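The old Dell is finally open

I wrote in November that I would stop keeping computers which I do not use, and some of you asked if I really did it. It went slowly, but one of them is now open and mostly understood. It is the black tower that came with me from the flat in Grondside and then stood under the stairs in Drumthorpe, with a box of winter shoes on it.
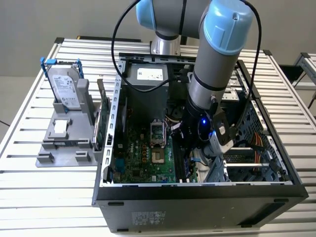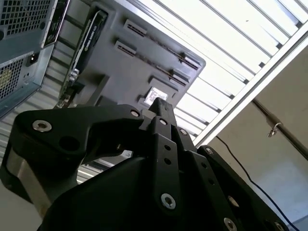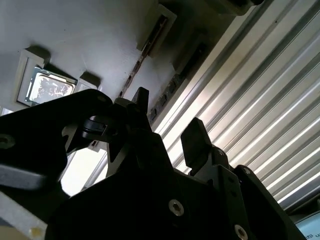
The tower open on its side, then the back of it, and last the processor.

I should first say why this computer at all. It was the machine on which I learned to write English properly. I had a dictionary window always open on the left side of the screen and a text on the right side. I wrote my applications on it, and also the first entries of this blog, when it had three readers and one of them was my sister. So I have a feeling for it. But feeling is not a good reason to keep a big metal box for years under the stairs.

When the side panel is off, an old office computer is a very friendly thing. The power supply has a whole corner for itself, with the white label in small letters that I can never read without my glasses. The motherboard is green and has the Dell name printed on it, in case you forget. The parts which a person is meant to touch are often blue, like the tabs at the drive bays and the small clip at the end of the memory slot. I like this idea very much. Somebody sat in an office and decided that a stranger who opens this box should be able to find the right place to press. My washing machine does not do this for me.

The processor was the part I was afraid of. I had read many warnings about it on forums, written in capital letters. The order is simple if you say it slowly: first you free the lever, then the metal bracket goes up, and then the chip only lies there and can be lifted straight. It must go straight, because under it are the fine gold contacts and they do not forgive. If you bend one, you can throw the board away or spend an evening with a needle and a lamp. Dede Osei told me she once bent a whole row with her sleeve. She still speaks about it with a low voice.

I always thought the processor would be bigger. All the years when I waited for a program to open, I imagined something important and heavy working inside. It is a small flat thing that would be lost in a coat pocket. Please do not put it in a coat pocket.

The back of the tower is less interesting, but I spent time there too. The dust loves the grilles. For this I use a soft paintbrush, a wide one, and I hold the fan still with one finger so that it does not spin while I brush. In the first years I used the vacuum cleaner directly on the metal, until Ingvar Lykkegaard explained to me about static electricity. He explained it for a long time. Now I use the brush and keep the vacuum cleaner some distance away, only to catch what falls.

Some small things I noted for myself, maybe they are useful for you also:

Unplug it and then press the power button for a few seconds. I forget this each time and remember it with my hand already inside.

Put the screws in an egg box, and write on the box. I had screws from 3 different places and they look the same until you try them.

Take a photo of the cables before you pull any of them. The red, yellow and black wires near the drive bays all look very logical when they are connected. One hour later they are spaghetti.

Lay the case on its side on a table of good height. I did an earlier one on the floor and my knees complained until Friday.

What will happen with the parts is not yet decided. Hakim Yusof wants the power supply for a project he did not describe very clearly. The case I would give to the recycling place, but they are open only in the morning and I am not a morning person. The processor I will keep for now, in a small plastic box in the desk drawer, next to the foreign coins.

There is still the second tower, the gray-haired grandfather of this one, which weighs like a piano. I looked at it yesterday and closed the door under the stairs again. The shoes are on that one now.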